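読書会「ウィルキブネス」、秋からの参加者を募集します

こんにちは、世話役のフェルナンダ・セラーノです。駅裏の喫茶店センビリンで、月に2回、夜7時から海外小説を読む会をやっています。始めたころは友だち同士で好き勝手しゃべっていただけなのに、気がつけばずいぶん長く続いてしまいました(飽きっぽい私にしては快挙!)。

で、10月から新しい本に入ります。『フルストホルム』という長編で、全677ページ。はい、分厚いです。北の島の灯台守一家を四代にわたって追いかける話で、前半は正直ちょっと眠い。でも次女が島を出るあたりから急に面白くなって、私は二晩続けて夜更かししました。
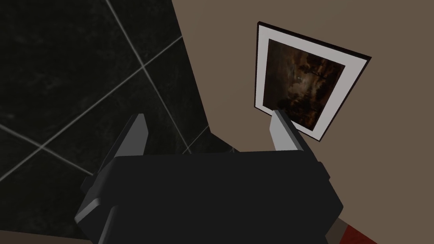

一回に読むのは50ページくらい。読み終わらなかった人も普通に来てください。私も先月、電車で最後の章をあわてて読んで、登場人物を二人ごっちゃにしたまま熱弁をふるいました。誰も止めてくれないんですよ、あの人たち。

当日の流れはゆるいです。まず飲み物を頼んで、気になった箇所をひとりずつ読み上げて、あとは雑談。脱線して料理の話だけで終わった夜もあります。レポートも発表もありません。聞いているだけの日があっても全然かまいません。

ただ、ネタバレだけはご勘弁を。その日の範囲より先を読んでしまった人は、にやにやする程度にとどめてください。
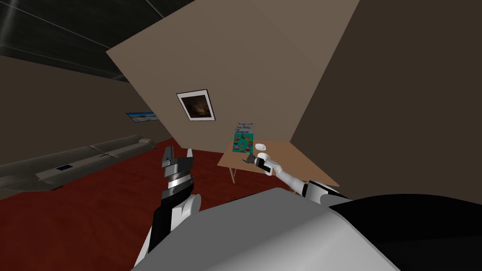 ハラランボス・ガラニスさんからは、こんな感想をもらっています。最初は日本語で小説の話をするのが不安で、三回くらい黙って座っていました。四回目に訳文のことでどうしても言いたいことができて、そこからは止まらなくなりました。翻訳で読むのが好きな人には特に来てほしいです、とのこと。

そうなんです、訳の話はかなり盛り上がります。原書と並べて読んでいる人もいれば、旧訳を古本屋で探してくる人もいて、同じ一文で三十分もめたりします。外国語がわからなくても、「この言い方、なんか変じゃない?」で十分参加できますよ。

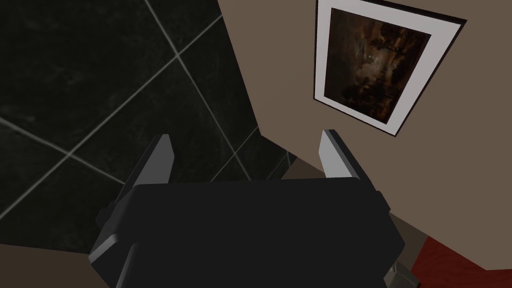
参加費は一回500円で、飲み物代は別です。本は各自でご用意ください。商店街の書店ワーローさんに何冊か取り寄せをお願いしてあるので、レジで「読書会の本」と言えば通じます。図書館で借りる方は、返却期限との戦いになるのでお早めに。

年齢も経験も問いません。途中からの参加も、一回だけのお試しも歓迎です。

申し込みはこのページのフォームから、お名前と、最近読んで好きだった本を一冊書いて送ってください。漫画でも図鑑でもOKです。締め切りは9月末。二、三日のうちにお返事しますが、来なかったら遠慮なくもう一度送ってくださいね。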